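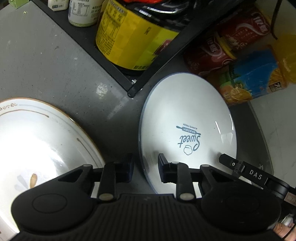

Clarow hand gripper at the counter, right finger tip against the bakery plate.

Clarow Hand Gripper: Review
By Elfriede Aigner
2026-09-11

I bought the Clarow to record kitchen demonstrations for a small arm we run at Sovedthorpe. It cost $147 from Ayala, without the camera mount. You squeeze the handle, the linkage arms close the two finger tips, and the arm later tries to repeat what your hand did. Most of my work with it has been dishes: pick a plate up off the stone, stand it up, put it down again.

For the first two weeks I had no complaints. The body is comfortable to hold, and the finger tips grip a glazed rim better than the hard plastic ones on my old Cisora.

The fault showed up in September. With a plate held nearly upright, the right finger would give a little without any change in my grip. I blamed my hand at first. Then a dinner plate slid out from a few inches up and lost a piece of its rim. I stopped, clamped the handle shut and pushed on each finger in turn. The left one was solid. The right one moved 2 mm at the tip.

The cause was a pivot pin that had worked its way partly out of the right linkage. Pressed back in, it held for 40 minutes of normal use and then started to creep again. Clarow's support answered the next day and sent a replacement arm at no charge. The new pin has a retaining clip. The old one didn't, and the manual says nothing about checking it.

The bigger problem for us was the recordings. The software logs how far the handle closes and assumes the fingers follow. With the loose pin they didn't, so the arm learned to stop short. On playback it let go of a plate in midair, over the counter, with my colleague's hand underneath. She got a bruise. I threw out 55 recordings and we now keep hands clear during playback, which we should have done from the start.

Since the repair the gripper has worked as it should. If yours came with the plain pins, ask for the clipped ones before you use it. Until they arrive, push on both fingers before each session and don't train on anything recorded with play in the linkage.

Comfort and grip are good. The manual is poor. Support was quick. I would buy it again with the new arm fitted on both sides.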